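At Britell, the rules for recording household work fit on one page. Doina Kelmendi wrote them in May, after the team training cleaning robots threw out 54 of its first 100 clips.

Most of the rules concern hands. Keep both in view. Hold the shoe steady with one and wipe with the other. Work at normal speed -- a slow, careful demonstration teaches the robot to be slow.

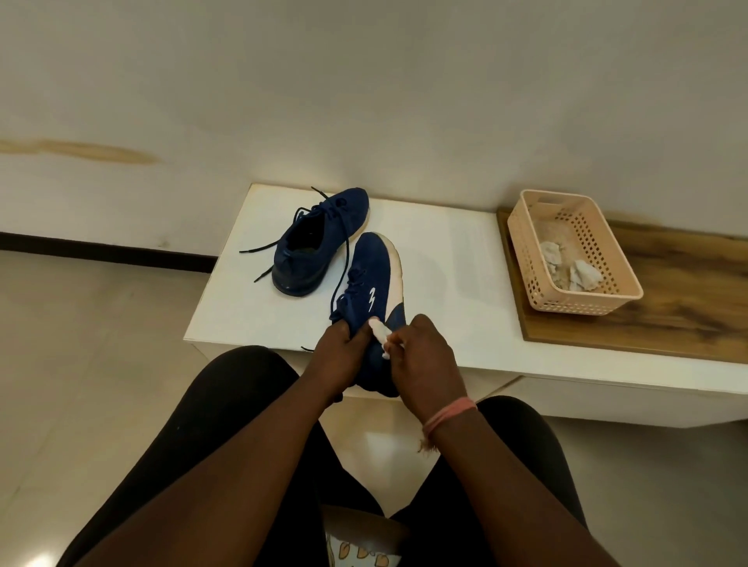

## What gets rejected

A clip fails if the cloth is hidden for most of the wipe, or if a face appears in a mirror. Scuffs left on the sole are fine, as long as the label says so.

Hrvoje Todorova checks every label himself. He wants 1,000 approved clips before anyone changes the page again.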